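Workneh Rooms, Loltumville — Kitchen and Common Room Safety Check

Date: June 27, 2019
Checked by: Ruairí Daly
Areas: ground floor kitchen, common room, back corridor, garden door

Marks used: OK / Fix soon / Fix now

1. Way out and doors

Front door opens fully from inside without a key — OK
Garden door opens fully — Fix soon
Corridor clear from end to end — OK
Exit signs lit — OK

Comment: What a difference in the corridor! In November I had to climb over two bicycles and a rolled-up rug to get to the meter cupboard, and today I walked straight through. Thank you to everyone who cleared it. The garden door still drags on the step when it is pushed past halfway. It wants planing along the bottom edge.

2. Fire

Extinguisher by the cooker, pin and seal in place — OK
Fire blanket on its hook — OK
Smoke alarm, common room — OK
Heat alarm, kitchen — Fix soon

Comment: Heat alarm sounded on test but it took two goes with the button. The Prisaria unit we talked about fitting would link both alarms together, and I am very much in favour. Blanket has been moved to the left of the door, a lovely improvement, as you no longer reach across the hob for it.

3. Floors and furniture

Carpet flat, no lifted edges — OK
Kitchen lino — Fix now
Tables steady — OK
Chairs, all 16 — Fix soon

Comment: The lino has split in front of the sink and I caught my toe on it. Tape it tonight, please, and I will ring Trergate about a proper patch. Two chairs have loose back rails and are in the store with a label on. Tables are all rock solid now the feet have been tightened. 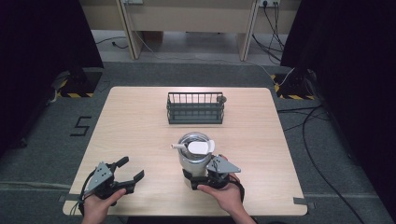 Wire rack and lidded tumbler on the wood-grain table.

4. Drinks and hot water

Lids on hot drinks in the common room — OK
Urn on a level surface, flex tucked behind — OK
Hot tap warning label — Fix soon

Comment: I am so pleased with how the lids rule has caught on. The label over the hot tap has faded to nothing, so a new one is needed (big letters, please).

5. Electrics

Plugs and flexes, no damage seen — OK
Toaster crumb tray emptied — Fix now
Socket 8, behind the fridge — OK

Comment: The crumb tray! Enough in there to feed every sparrow in Loltumville. Empty it before the next breakfast and add it to the weekly list.

6. First aid box

Box in place and sealed — OK
Plasters and eye wash in date — OK
Accident book — OK, last entry on page 228

Still to do: tape lino, empty crumb tray, plane garden door, replace tap label, glue chairs, price up alarms.

Signed: R. Daly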